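Clallwood Reading Room: progress report to the Berhe Fund
18 April 2024

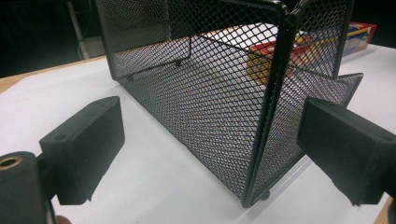
It has been a busy half-year since your second payment reached us, and I'm glad to say the lending side of the reading room has grown well beyond what we put in our bid. We made 682 loans to children and 1,786 in all, which is a lovely figure for a village with one bus route and a chip shop. A good part of that is down to the returns point, where people can now leave books without queuing at the desk. A black metal mesh basket does very nicely for this sort of thing – you can see through the sides whether there is anything in it, and it stands up by itself on a table. The old cardboard boxes did neither, and they sagged terribly in damp weather.

The Hirano bequest (mostly gardening, travel and a surprising amount of naval history) is now catalogued and on the shelves. Nuria Tsegaye did nearly all of it in the evenings, and I can't thank her enough.

Story mornings run for the under-fives and we have held 6 so far. The Flurketero puppet theatre came to one of them and went down a storm, though the dragon made two little ones cry and we have asked for a gentler one next time!

Less happily, the large-print order is late. The supplier has let us down twice and we are looking elsewhere – I will write again when we have a firm delivery date. The heating bill was also higher than planned, and we have moved a little across from stationery to cover it.

Between now and September we hope to open for one evening a week and to start a home delivery round for five readers who can no longer manage the hill. You would be very welcome to visit, and the kettle is generally on.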